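Astuces bricolage : ce qui marche, ce qui fait perdre un samedi

Temps de lecture : 6 minutes

On m'envoie régulièrement des astuces d'atelier glanées à droite et à gauche, avec des points d'exclamation et la promesse que plus rien ne sera comme avant. J'en essaie une partie. La plupart finissent dans le même tiroir que le gabarit universel de Stikstead, acheté un jour de faiblesse et dont je cherche encore l'usage. Cette fois, il s'agit des planchettes et petits panneaux de contreplaqué : comment les garder plats, les couper sans les massacrer, les coller, les finir.

Le stockage debout

On lit partout qu'il faut ranger les chutes à la verticale, comme des livres. Essayez avec du contreplaqué mince appuyé en biais contre un mur, et revenez au printemps : vous aurez de jolies tuiles. Debout, oui, à condition que ce soit bien serré et bien droit. Sinon, à plat, sur trois tasseaux de même épaisseur, avec quelque chose de lourd dessus. C'est moins photogénique et ça prend de la place.

Quant au sachet anti-humidité glissé entre les panneaux, je n'ai jamais vu la moindre différence. Si votre garage est humide, il l'est pour tout le monde, sachet compris.

Le ruban de masquage sur le trait de coupe

Celle-là, je m'en méfiais, et j'ai dû changer d'avis à moitié. Le ruban limite les éclats sur la face où il est collé, surtout avec une scie sauteuse. Il ne fait rien pour l'autre face, et si on l'arrache d'un coup sec il emporte des fibres avec lui. Tirez doucement, en rabattant le ruban à plat. Une coupe au cutter le long du trait, deux ou trois passages appuyés avant de scier, donne à mon avis un meilleur résultat, et ça ne coûte rien.

La lame, en revanche, compte pour de bon. Une lame à denture fine et neuve règle plus de problèmes que tous les rubans du rayon.

La nappe sur l'établi

Variante domestique : travailler sur une table recouverte d'une vieille nappe pour ne rien rayer. Pour trier, marquer au crayon, poncer légèrement à la main, d'accord. Pour couper ou visser, non, ça glisse et ça s'accroche partout. Et secouez-la souvent : un seul grain d'abrasif coincé sous un panneau clair suffit à tracer une rayure qu'on ne verra qu'au moment du vernis. 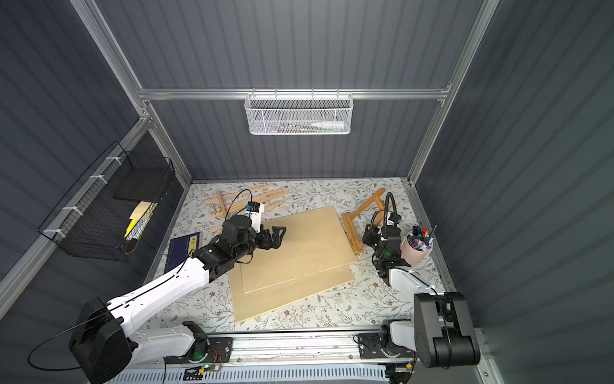
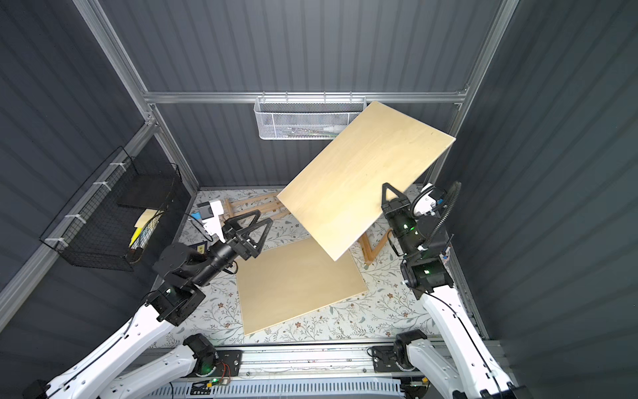

Contreplaqué clair et nappe à petites fleurs

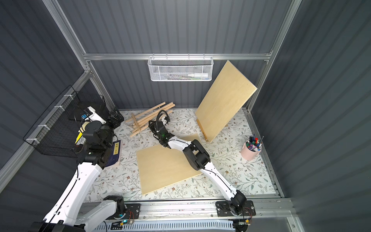 Le collage « sans serre-joints »

La vidéo est toujours la même : deux gouttes de colle rapide, le reste en colle à bois, on presse avec la main et c'est fini. Pour une boîte à crayons, admettons. Pour une étagère, je demande à voir. La colle rapide tient le temps que l'autre prenne, c'est le principe, mais elle ne rapproche pas deux pièces qui ne se touchent pas bien. Des bidons remplis d'eau font une très bonne presse pour les surfaces planes. Intercalez du papier cuisson, sans quoi vous collerez aussi le bidon.

Ne croyez pas non plus les temps de prise imprimés sur le flacon. Chez moi, en novembre, dans une pièce à peine chauffée, j'attends le lendemain. J'ai déjà décollé une baguette en voulant gagner une heure.

Le papier de verre

Les coffrets Zelen promettent de monter jusqu'au grain 2000 « pour un toucher soie ». Sur du contreplaqué brut, c'est du temps jeté. Je commence au 120, je termine au 180 ou au 240, et j'arrête là. Le placage est mince -- on passe à travers bien plus vite qu'on ne le pense, surtout aux angles, et aucune astuce ne le fera repousser. Ponceuse électrique : main légère, jamais sur la tranche sans un bout de chute serré de chaque côté.

Le marc de café pour teinter

Ça teinte. Un peu, mal, et pas deux fois pareil. Si vous aimez le résultat sur une chute, photographiez-le pour vous en souvenir, vous ne le retrouverez pas. L'huile Zein que je me suis procurée à la droguerie de Plovcombe fonce le bois de façon plus régulière, mais elle sent fort pendant plusieurs jours. Et les chiffons imbibés d'huile se font sécher étalés dehors, jamais en boule dans la poubelle : ils peuvent prendre feu tout seuls. De toute cette page, c'est le conseil auquel je tiens.

Commentaires (3)

copeau42
Pas d'accord pour le marc de café, j'ai fait un plateau entier avec et il est très bien. Il faut trois couches et de la patience.

Mireille-du-garage
Le coup du papier cuisson, j'aurais aimé le lire avant. J'ai un bidon de lave-glace soudé à une tablette. Est-ce que ça part à l'eau chaude ?

tasseau_triste
Et pour les panneaux déjà tuilés, une solution ? On m'a dit de mouiller le côté creux et de mettre sous poids, ça a tenu une semaine.

Contact | © Astuces et contre-astuces | Retour en haut de page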